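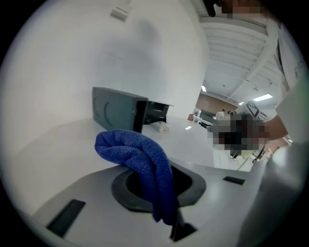

Posted in Events and Visits, September
By the Trerkisora Mobile Desk

Trerkisora was among the trade publications invited to the autumn open day at Botonach, the contract manufacturer that assembles handsets and small tablets for several regional wireless carriers. The visit began at 8 in the morning and covered the main assembly hall, the battery lab and the returns center, which had not been opened to the press before.

Guests signed in at the north gate and handed over their own phones, which were sealed in numbered bags until the end of the tour. Shoe covers and wrist straps were given out at the door of the assembly hall. Photography was not allowed past that point.

The hall is now given over almost entirely to the Umetti, a 7-inch tablet with a built-in cellular modem that goes on sale to business customers this winter. Botonach reports a current output of 1,755 units per shift. Screens arrive already bonded to their front glass, and the main board, antennas and battery are fitted on one continuous line. Each tablet is then placed in a shielded box and tested on every band the carrier has asked for. A unit that fails a second time goes to the rework benches along the east wall.

Company representatives answered questions on price only in general terms. The carriers will set their own monthly rates, and Botonach does not expect the tablet to be sold without a data plan in its first season. A Wi-Fi model is under study, but no decision has been made on whether to build it.

The battery lab occupies two rooms on the upper floor. Cells are charged and drained without a break for several weeks, and the results are compared with those of earlier batches. Visitors were shown a wall chart of the Umetti's video playback times, although the company asked that the hours not be printed before the carriers publish their own.

After lunch the group moved to the returns center, run jointly with the repair firm Baudry. Carriers send back tablets and phones that customers have returned within the trial period, and 67 technicians inspect, wipe and repackage them. According to Baudry, the most common complaint concerns activation - the tablet reaches the customer before the line has been set up, and the customer assumes the modem is faulty. A printed card explaining the order of the steps will be packed with the Umetti from the first shipment.

The closing session dealt with software updates. Botonach has agreed to prepare updates for 2 years after launch, with each carrier approving them before release. Several guests asked how long that approval would take, and the company replied that the matter was still being discussed with its partners.

Botonach plans to hold its next open day in the spring. Trade visitors who wish to attend should apply in writing to the company's press office, stating the name of their publication and whether they require parking at the north gate.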